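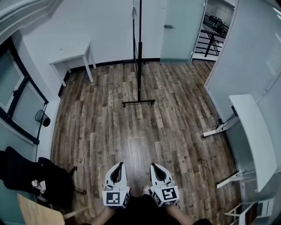
One gripper per hand, markers facing out. Budget season, week two.

OK so we have to decide on grippers for next year by Monday and I have opinions. Small thread.

We need more handheld pairs. The quote from Gernora came in at $635 a pair, and Bresen wants $500 but you print and stick on your own markers. I have stuck on markers. I would pay somebody $135 to never do it again!

Then there's the stuff that never makes it onto the quote. Spare jaws, cables, storage, a case so they don't ride around in my backpack. I put all of that on one line last year and finance sent it right back (fair).

So this time I split it up. Extras for the first batch come to $2,381 and yes, I went through it line by line with a coffee and a bad attitude.

Wekura offers a 36-month service plan. Tempting, but I asked what it covers and the answer was a PDF with a lot of stars and footnotes. If you've had one of their plans, please tell me how a repair went.

Also learned: ask for delivery dates in writing. "Early November" means very different things to a sales rep and to me.

Where I've landed for now: two pairs from Gernora, one from Bresen to try out, no service plan yet. The arm can wait until spring.

If anyone has long-term wear notes on the Bresen jaws, my replies are open. I'd love to see them before I hit submit.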